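How I Look After a Robot Called Kokis

I fix robots for a living, and my favorite one at the Wovberg workshop is called Kokis. Kokis is one arm with one gripper, and its job is working on old computers. Fun, right? But a robot can't look after itself, so every morning at 7 I show up with my tools and a mug of cocoa.

Step 1: Check the bolts

A gripper is a bit like a hand — it has links where you have bones, and pivots where you have knuckles. Bolts hold it all together. All that moving can shake a bolt loose, so I try each one with a little six-sided key called a hex key. Last month Kokis did 525 jobs, and I only had to tighten one!

Step 2: Wipe the fingers

Dust gets everywhere inside a computer. I use a soft cloth and go slowly around the joints, because that's where the fluff loves to hide.

Step 3: Practice finding the processor

The processor is the chip that does a computer's thinking. It sits in a socket with a metal bracket around it, and on top there's often some pale, smeary stuff called thermal paste, which helps carry heat away (don't touch, it's super messy). I move the gripper in close — very slowly! — and check that the tip goes where I want it. This takes me about 35 minutes.

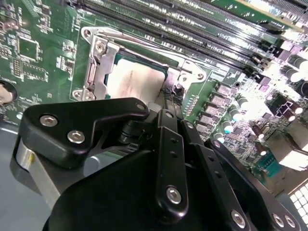

Step 4: Write it all down

I put everything in my notebook, even the boring bits. Then I finish my cocoa and Kokis gets to work.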